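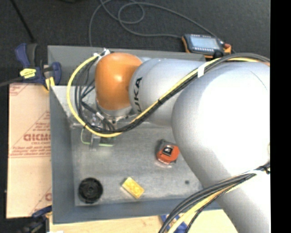
Lorna rectangular metal bin, gray. Photo: Mevex

FOR IMMEDIATE RELEASE
Neltthorpe, Wed 8 June

Mevex Releases Lorna Metal Bin in Second Footprint

Mevex today added a second footprint to its Lorna line of open-top metal bins for parts storage and order picking. The new size, Lorna 27, is available to order now. Shipments from the Neltthorpe plant begin in September.

Lorna bins are rectangular and are supplied in gray. Lorna 27 measures 27 inches on the long side and keeps the wall height of the original model, so existing racks and carts can be used without new brackets. Both sizes can be placed on the same shelf level.

The floor of the bin is flat, with no dividers fitted at the factory. Dividers are sold separately in packs of 11 and can be set across the short side only. Label holders are also sold separately. Neither accessory is included in the list price.

Lorna 27 replaces two earlier bins in the Sartori series, which will be withdrawn when remaining stock is sold. Mevex will fill open Sartori orders as placed. Customers with standing orders may switch to Lorna 27 by written request; the part number on the order must be changed before the next release date. Sartori dividers do not fit Lorna bins.

A trial lot of 3,842 bins was produced at Neltthorpe ahead of the release. No change was made to the drawing after the trial lot, and bins from it will be sold as regular stock under the same part number.

Lids are not offered for Lorna 27. A drawing with inside and outside dimensions, load limits and stacking instructions is available from the Mevex sales office on request.

About Mevex
Mevex makes metal bins, racks and shelf fittings for warehouses and workshops. Its product lines include Lorna and Sartori.

Contact
Mevex Press Office, Neltthorpe

###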